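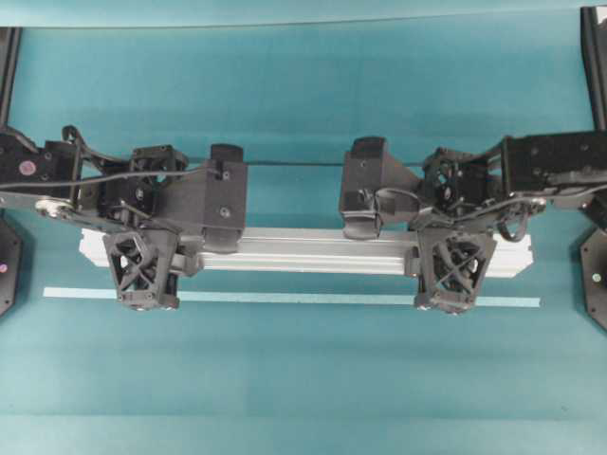
Wycliffe Kombo asked whether we could hold off on the competition entry until both arms can lift the bar together ten times running without a restart. Long discussion, see item 3. Short version, no, the form goes in as planned, but he gets his ten runs first in the testing order.

Robotics club minutes, October meeting
Start 4:10, late, room was locked
Notes taken by whoever had a laptop open, fix anything wrong before next time

1. Last meeting
Minutes ok. One correction: the cable order was for the wrists, not the bases. Changed.

2. Money
532 left in the account after the filament and the screws. Parts cap from the competition is 2,000 for the whole season and we have to show receipts, so PLEASE put them in the envelope. Two receipts from September still missing. If it was you, email it, a phone photo is fine.
Nobody buys motors on their own card until we've talked about it in a meeting. Agreed.

3. Two-arm lift (main item)
Task as it reads in the rule book: both arms take hold of one aluminum extrusion, lift it, carry it forward, set it down inside the marked zone. No person touches anything once the clock is going. Dropping it ends the run.
Where we are:
- Left and right grippers both get a hold on the extrusion, one toward each end. That part is fine most days.
- Lift is uneven. Left starts before right and the bar tips. Software group thinks it is a delay in how the second arm gets its start message. Hardware group thinks the right shoulder belt is slack. Both will be checked, belt first, it takes five minutes.
- Lower fingers, the printed ones with the X pattern. Question was whether to reprint solid. Against: heavier, long print, and none have broken since we changed the infill. For: a bit of flex when the bar twists. Vote was to keep the X ones for now and print one solid pair as spares. Somebody said we voted on this last year too. We did.
- Rubber on the fingertips. Rules allow it. Try the thin sheet from the drawer before ordering anything.
Wycliffe again: wants the ten clean runs in a row before anyone touches the code for the carry step. Some grumbling but carried, 17 for, 2 against. The two against want it written down that ten is too many. Written down.

4. Names
The pair of arms needs a team name for the entry form. Suggestions were Storken (becuase it carries things), Gruber, and Folarora. Gruber got three votes, all from the same bench. Storken wins. Folarora goes to the line follower the new members are building, they seemed happy with it.

5. Control software
Old version still on the lab computer, new one on the laptop with the cracked corner. People keep running the wrong one. From now on the new one only. Old one gets renamed so it can't be started by accident.
Recording: every practice run gets logged, good or bad. Name the file with the run number and which arm slipped, if one did. Last month's are all called "test" or "test new" and no one can use them.
Hekum, the simulator, works again after the update. Good for teaching new people to move the arms before they get near the real ones. Doesn't do friction very well so don't tune grip force in it, we lost a whole afternoon to that.

6. Safety
Emergency stop goes on the near side of the table where the operator can reach it. Was found behind the monitor last week.
Hair tied back, no hoodie strings over the table. Hands stay out from between the grippers when power is on, even if "it's just paused". One person calls it before power goes on and everybody answers.
Extrusion ends are sharp where they were sawn. File them. Two people have cuts already, small ones.

7. New members
Three more came this time. Each one sits with an operator for one session, then drives with help, then alone. Sign-up sheet by the door. Same people keep taking the 5:00 slot, let others have it.

8. Competition day
Bus leaves from the side lot. Permission slips still missing for most of the hardware group. No slip no bus, teacher was pretty clear on this one.
Need a crate that fits both arms with the bases still bolted on. Taking them off means recalibrating there and we had 40 minutes for that last year and used all of it. Somebody's uncle may have a crate. To be confirmed.
Pit table: tape, spare belts, spare fingers, hex keys (the full set, not the one missing the 2.5), extension cord.

To do
Wycliffe: ten runs, write up results
Hardware: right belt, file the ends, print solid spare pair
Software: start message delay, rename old version, clean up the log folder
Everybody: slips, receipts

Anything else
Can we eat in the lab. No. Can we eat in the hallway. Yes if you sweep.
Someone took the good calipers, bring them back, no questions.

Ended 5:25. Next meeting same time, same room, key is being sorted out by the teacher.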